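4.2 Open day at the Oltau flat

The second set of observations comes from the open day held in the furnished flat at Oltau in May. Visitors came in small groups, and each group stayed for one full demonstration of 20 minutes. The task was household tidying with soft goods. Janaka Gazi operated the system and Lutfa Biswas answered questions from the sofa side of the room. Angharad Foulkes took notes but did not speak to visitors until they had left the room.

We chose soft goods after the pilot visit, where the rigid-object task had drawn few questions. Blankets and fleeces are familiar to everyone, and visitors had firm views on how they should be handled. The wrist view was shown on a monitor beside the operator. At close range it was often hard to read, with white fleece taking up much of the picture and ribbed dark grey material close in front of it (Figure 3).

Figure 3. Wrist view at close range, with several fabrics in contact.
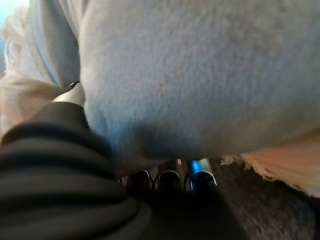

4.3 What visitors asked

Foulkes sorted the questions by topic on the same evening, and Mizanur Sarkar sorted them again without seeing her list. Where the two lists differed, the question was discussed and placed by agreement. Most questions fell under safety, speed or cost. Questions about cost were passed to Niskanen, who supplied the furniture and had a member of staff present, and are not analysed further.

Figure 4. Wrist view with the fingers above the seat of the armchair.
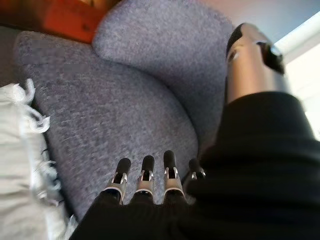
Safety questions changed in kind once visitors had moved from the doorway to the monitor. From the doorway they asked whether the arm could hit someone. At the monitor they asked about pinching and snagging, and they pointed at particular parts while doing so. The silver joints behind the black fingertips were mentioned in several groups, usually together with the tassels of the white throw, which visitors thought might catch in the hinges. One asked whether the black sleeve could be extended to cover the joints as well. Gazi replied that this had been considered but that a longer sleeve would make the fingers harder to service.

Speed was raised mainly by visitors who had seen the Wusen demonstration earlier in the day. They compared the two directly, although the tasks were different, and we have therefore treated these remarks as comments on expectation only.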